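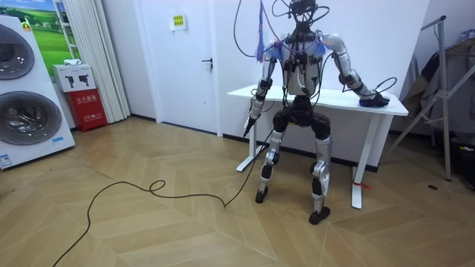 Dendis Valley Private Well Testing Project
Progress report to the Bahrami Fund
Covers the period from the end of summer sampling through February

Summary

The project tests drinking water from private wells in the Dendis Valley and helps households act on the results. Your grant pays for lab work, sample bottles, mileage, and part of the salary of the field coordinator, Mohcine Ait Brahim. During this period we finished the first full round of sampling, mailed results to every household that took part, and began follow-up visits. We have now sampled over 400 wells. The work is on schedule except for the repeat sampling on the Stesisby side of the river, which slipped and is explained below.

We are not asking for a change to the total award. We are asking to move $2,000 from printing to lab fees. The request is at the end of the budget section.

Sampling

The valley is divided into seven routes. Mohcine drives one route at a time, drops off bottles and an instruction sheet, and comes back for the filled bottles the next morning. Households draw the sample themselves before anyone showers or runs the washer, so the water has been standing in the pipes overnight. A second bottle is filled after the tap has run for several minutes. The two together tell us whether lead or copper is coming from the well or from the plumbing in the house.

Bacteria samples are handled separately. They have to reach the lab the same day and stay cold on the way, and the lab stops taking them at 2 p.m. In the fall we were missing that cutoff on the two longest routes. Mohcine now drives those routes in the opposite direction and starts at the far end, which puts him closer to the highway when he finishes. We have not lost a bacteria sample to the cutoff after making that change.

Each sample is tested for coliform bacteria, nitrate, arsenic, lead, copper, manganese, hardness, and pH. Households near the old orchards can ask for a pesticide screen. It costs a good deal more than the standard panel and we offer it only where the land was sprayed in the past. Demand for it was higher than we planned for, and that is the main reason for the budget request.

What the results show

Nitrate is the most common problem in the lower valley. The high results are grouped on the flat ground below the feed lots and the vegetable fields, mostly in shallow wells. Deeper wells on the same roads usually come back fine. We expected this pattern from the county's older records, but those records were thin and many of the wells in them have been replaced or capped.

Arsenic turned up on the east slope, in drilled wells that go into bedrock. Several of these households had tested for bacteria when they bought the house and had never tested for anything else. Arsenic has no taste or smell, and most of the owners were surprised. These households were called before their letters went out and were told to use another source for drinking and cooking until they had treatment in place.

Lead results were nearly always better in the second bottle than in the first. That points to old solder or brass fittings in the house. For these families the advice is to run the tap before drinking, use cold water for cooking, and replace the fittings when they can afford to.

Manganese was high in a band along the river. It stains laundry and sinks, and people tend to complain about it before anything else. At the levels we found in a few homes it is also a concern for infants on formula, and the result letter now says so in its first paragraph.

Coliform results went up after the heavy fall rain, then came down. Most of the affected wells had a cracked cap, a missing vent screen, or a well head sitting too low in the yard. These are cheap to fix.

Result letters

The first version of the result letter was two pages of numbers with a column of federal limits beside them. People called to ask what it meant, and the calls took up much of the fall. Omid Tabrizi, who manages the office and the records, rewrote it. The new letter begins with one sentence saying whether the water is safe to drink as it comes from the tap. After that it lists anything that needs attention and what to do about it. The full lab sheet is still attached for those who want it.

The letter goes out in English and Spanish. We found late in the period that the Spanish version used a word for "well cap" that several readers took to mean the bottle cap. It has been corrected, and the households that had received the earlier text were sent a new copy.

Follow-up

A letter alone does not get a well fixed. When a result is above a health limit, Mohcine offers a home visit. He looks at the well head, the pressure tank, and any filter already in the house. In a number of homes there was a filter under the sink that had not been changed in years, or one that does nothing for the problem the family has. A carbon pitcher will not take out nitrate or arsenic, and neither will a water softener by itself. We have started carrying a sheet that shows which type of treatment works for which problem. It does not name brands or dealers.

We still have no good answer for renters. The landlord owns the well and has to agree to any repair. Some have been cooperative. Others have not returned our calls. A tenant at one property asked us not to contact the owner at all, and we respected that and helped the family set up a bottled water delivery. We would like to talk with you about whether a small repair fund, matched by owners, is something the Bahrami Fund would consider in a later year.

Delay on the Stesisby side

Repeat sampling of the Stesisby wells was due to be finished before the ground froze. The bridge was closed to traffic for longer than the county had announced, and the detour added so much driving that bacteria samples could not make the cutoff. We sampled for metals and nitrate only and left bacteria for spring. The households were told by phone. Those with an earlier positive bacteria result were given directions for shock chlorination and advised to boil water in the meantime.

We plan to complete these wells once the roads are clear of mud. No other work depends on them, apart from the map.

Records and mapping

Results are kept in Grarex, the database we set up with the first payment. Moving the county's paper records into it took longer than it should have. Many cards gave a location such as "north of the Miller place" and had to be matched by hand against tax maps. Omid finished the last box in February. Where we could not match a card to a well with confidence we left it out.

The public map will show results by area and not by address. Several homeowners worried that a bad result would hurt the value of their property, and we promised in the consent form that individual results would stay private. The draft map groups wells so that no single house can be picked out. In the upper valley the houses are far apart, and grouping them makes the areas very large. We would rather publish a coarse map there than break the promise.

Outreach

We held evening meetings at the grange hall and at the elementary school. Attendance at the school was poor, partly due to a basketball game the same night. The grange meeting ran past closing and people stayed to ask about septic setbacks, which is outside this project but plainly on people's minds. The county sanitarian has agreed to come to the next one.

The best source of new sign-ups is still the feed store counter, where we leave bottles and forms. Printed mailers brought in very few. We have stopped sending them.

Budget

Spending is in line with the plan overall. Mileage ran over in the fall on account of the bridge detour and came back down in winter when we were doing fewer routes. Salary and supplies are on target. The second batch of sample bottles cost more than the first, but we had enough left in supplies to cover it.

Printing is well under budget after the decision to drop the mailers. Lab fees will run over if requests for the pesticide screen continue at the present rate. We ask your permission to move $2,000 from the printing line to the lab line. The remaining printing money is enough for result letters and the treatment sheet.

Staffing

There are three of us on the project, all part time. Mohcine's hours will go up in spring for the repeat sampling and drop again in summer, as planned. The lab liaison position was vacant for part of the fall and Omid covered it. It is now filled.

Work for the next period

Finish the Stesisby repeat sampling, including bacteria.
Offer retests to every household that installed treatment.
Publish the area map after the homeowners' review.
Revise the instruction sheet for drawing the first sample. The step about removing the faucet screen is often skipped.
Hold a meeting on septic systems and wells with the county sanitarian.

The lab's quality control sheets and the current budget table are attached separately. Questions about sampling should go to Mohcine Ait Brahim, and questions about the budget or records to Omid Tabrizi. The office is open mornings, and messages left in the afternoon are returned the next working day.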